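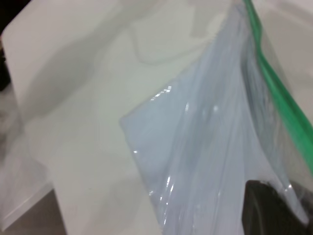

Slide 1. Mending as a regular craft session. Say the title, then go straight to the numbers. Two sessions a month, 60 minutes each, at the Woltodbridge library.

Slide 2. Scope. Hand sewing only: hems, buttons, small holes in woven cotton. Knits are left for the Kaewsai group, which has the darning looms. State this early. Half the questions last time were on sweaters.

Slide 3. Thread. Cut to 30 inches. Longer pieces knot and fray at the eye. Use all-purpose polyester for seams, cotton for visible work. Wax only if the thread twists. Pass the sample card to the left.

Slide 4. Patches. Trim loose yarns, leave the hole its own shape. Patch extends one inch past sound cloth on every side. Wash the patch fabric before cutting. Baste, then running stitch, rows a quarter inch apart.
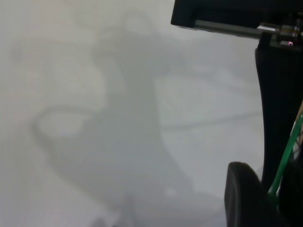 Veronica Stanciu wrote back after the last talk that a quarter inch is too wide for shirt-weight cloth and that she uses half that at the elbow. Read her point out. Agree for elbows and collars, keep a quarter inch for jeans.

Slide 5. Turnout. 159 items logged by the Flotside branch since January, mostly pants. Log sheet columns: item, fabric, fault, stitch used, time. Do not read the table aloud.

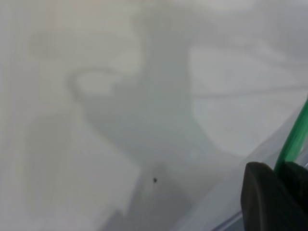
Clarport, Mon 29 April

Second half, after the break. Hand out needles, size 7 sharps, and one square of denim per person. Demonstrate the first row at the front table, then walk the room. Left-handed people start from the other end.

Questions at the end. If asked on machine darning, refer to the handout, page 2.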